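Ticket: Quarterly exposure report short on energy loans, filing rejected
Product: Lida Regulatory Reporting
Customer: Zoltosside Savings Bank
Opened by: Celina Laskowska
Assigned to: Bogumił Nowicki
Priority: High
Opened: 2 August 2013
Status: Closed

Celina Laskowska
Our June quarter exposure report was sent back by the state examiner's office. The total for loans to oil, gas and coal borrowers on the sector page does not match the total on the summary page. The summary page is right. It matches our general ledger. The sector page is low.

We did not change anything in Lida between the March quarter and the June quarter apart from the regular update. The March report went through without a problem. We have to refile within 10 business days, so please treat this as urgent.

Steps I already tried:
Closed the period and opened it again.
Ran the report as a different user.
Ran it with the branch filter off.
Same totals every time.

Bogumił Nowicki
Thanks, Celina. Please send the following:
The loan extract that was loaded for June, with borrower names removed.
The sector mapping table (Setup, then Tables, then Sector Codes, then Export).
The run log from the last time you produced the report.

Also, does the sector page show anything in the row called "Unassigned"?

Celina Laskowska
Files are uploaded. The Unassigned row shows zero. That was the first thing I looked at.
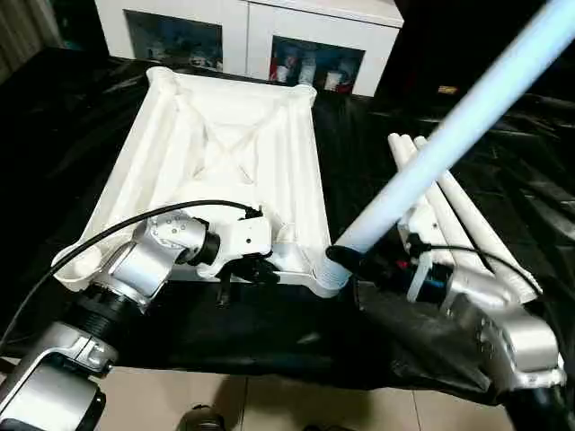
I should add that the extract comes from our core system, which is run for us by Prastedden. Their nightly job drops the file in the import folder and Lida picks it up in the morning. I have asked them if anything changed on their end. Waiting to hear back.

Bogumił Nowicki
I loaded your extract on a test system. It has 2,612 loans and all of them import with no errors, so the file is being read in full. The summary page on my side gives the same total as yours. The sector page comes up short by the same amount you reported. That rules out your server and your user settings.

Next I compared the sector codes in the extract with the codes in your mapping table. There are 13 loans with a code that ends in a space. The summary page doesn't use the sector code, so they are counted there. The sector page does use it, finds no match, and should put them in Unassigned. It isn't doing that. I am passing this part to development.

Miłosz Lis (development)
Confirmed. The lookup trims the code when it decides if a loan is unassigned, but not when it adds the loan to a sector. A code with a trailing space passes the first check and fails the second, so the loan lands in neither place. The check was changed in the last regular update. Before that a loan like this would have gone to Unassigned.

A fix is in progress. Until then, clean the codes before import.

Bogumił Nowicki
Celina, workaround below. Please try it on a copy of the period first.

1. Go to Import, then Rules.
2. Add a rule on the field Sector Code.
3. Choose "Remove spaces, both ends."
4. Save, then reload the June extract.
5. Run the sector page and compare with the summary.

You need the Import Administrator role to see the Rules screen.

Celina Laskowska
I don't have that role. Genowefa Pawłowska does and she is out until tomorrow. Will update then.

Prastedden got back to me. Valter Arruda on their side says a loan officer screen was changed in June and the sector code can now be typed in as well as picked from the list. That would explain the spaces. They are going to put the pick list back.
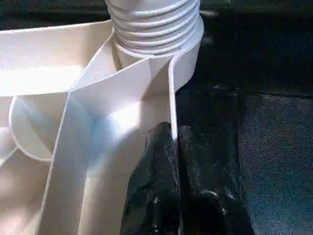
White molded part with ribbed neck, close view.

Genowefa Pawłowska
I added the rule and reloaded June on a copy. Sector page and summary page now agree. I then did it on the live period and got the same result.

One question. Eight of the loans moved into oil and gas and the rest into coal. Do we need to redo the concentration limits page too, or does it update by itself?

Bogumił Nowicki
It does not update by itself. Open Limits and click Recalculate, then print the page again before you refile. Check the date and time at the bottom so you know it is the new one.

Genowefa Pawłowska
Done. We were still under our board limit for the sector, so no extra notice was needed. Report refiled.

Celina Laskowska
The examiner's office has accepted the filing. Please leave the ticket open until the fix is released.

Miłosz Lis (development)
Fix is in the current update. Codes are trimmed in both places. You can keep the import rule or delete it.

Bogumił Nowicki
Celina has installed the update and rerun June with the rule off. Totals match. Closing.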